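Felt table cleaning and what to put around it (long post, sorry)

Craft Rooms & Small Spaces > Tables, Desks and Surfaces

Started by marlowe_k
Sunday, February 16, 2025

marlowe_k wrote:
Hello all! I finally have a table with a felt top, after years of saying I wanted one, and now I'm a little scared of it. It's a big one with rounded corners, dark teal, and it went into the spare room at the end of last week. I sort beads and buttons, and my daughter paints miniatures, so you can imagine the kinds of small messy things that will be living on it. I have three questions. How do you get lint and crumbs off without roughing up the surface? Do you let people set cups on it? And what do you put behind it so that things don't roll off the back and vanish under the radiator? The room is 9 feet wide, so whatever goes back there can't be deep.

pinhook wrote:
Congratulations, felt is lovely to work on, and you'll wonder how you ever chased beads across bare wood. I've had mine since July of the year we moved. A soft clothes brush, always in the same direction, is all I use. I tried one of those sticky rollers in the beginning and it pulled up little fibers every time, so after a month the spot right in front of my chair looked like an old sweater.

As for the back, I clipped a strip of foam board to the edge. Ugly, but it cost me next to nothing.

Dora in the Attic wrote:
I have to disagree about the roller, pinhook! I've used one every weekend for years and mine looks fine. I think it depends on the felt. The thin craft kind comes apart if you look at it sideways, but a dense wool one can take it. Marlowe, do you know which you have? There's usually something on the paperwork.

Cups: absolutely not in my house. I keep a little stool next to me for tea.

marlowe_k wrote:
The paperwork says Skenlow wool blend and nothing else, so I suppose that's somewhere in the middle. I'll start with the brush and see how we get along. The stool is a good idea, though I know myself and I'd kick it over by Tuesday.

Floor Kuipers wrote:
I'm going to speak up for the folding divider, which I don't see mentioned here nearly enough. We stood one behind our table and then bent the end panels forward, so it goes around the back and down both sides like a big collar. It takes hardly any depth from the room, it stops the table from feeling as if it's floating in the middle of nowhere, and when we want the whole space back for guests it folds up and goes behind the door. The one we bought is a Latuheru and it was $176, which I did think about for quite a while — but I'd looked at proper shelving first and that was a good deal more.

It isn't a perfect wall, mind you. The weave has little openings all over, and a seed bead will go straight through if it's determined. For anything bigger than a pea I've been very happy with it.

pinhook wrote:
Doesn't it collect dust, though? My mother had a woven screen in her hallway and cleaning it was a punishment.

Floor Kuipers wrote:
It does, I won't pretend otherwise. I go over it with the brush end of the vacuum when I do the curtains, and every so often I carry the whole thing out to the yard and give it a good shake. If that sounds like too much work, you'd be better off with your foam board, and I mean that kindly.

Dora in the Attic wrote:
Would you post a picture, Floor? I have 53 inches between my table and the closet and I'm trying to imagine those side panels.

Floor Kuipers wrote:
Of course! You can judge the angle of the panels for yourself. Ours is a dark teal felt too, Marlowe, so we're table cousins. And yes, Dora, there's a small white cup on the felt. I know how you feel about that.

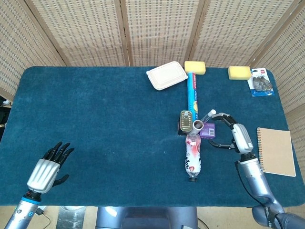 Dora in the Attic wrote:
Oh, that's much nicer than I had pictured, and I like that beige with the teal. I'll say nothing about the cup. I do think the side panels would be too much for me, I'd feel boxed in, but I might try one across the back only.

marlowe_k wrote:
I'm sold on the back at least. Does it need to be fixed to anything, or does it stand by itself? My daughter is not a gentle person around furniture.

Floor Kuipers wrote:
Ours stands by itself as long as the ends are bent in. If you open it out flat it will go over the first time somebody sneezes. Dora, keep that in mind if you only want it along the back, you'd need a hook or a strap.

pinhook wrote:
Fine, I've measured. Mine would have to be 48 inches high to clear the windowsill. Does anyone know if Sulness still makes the short ones?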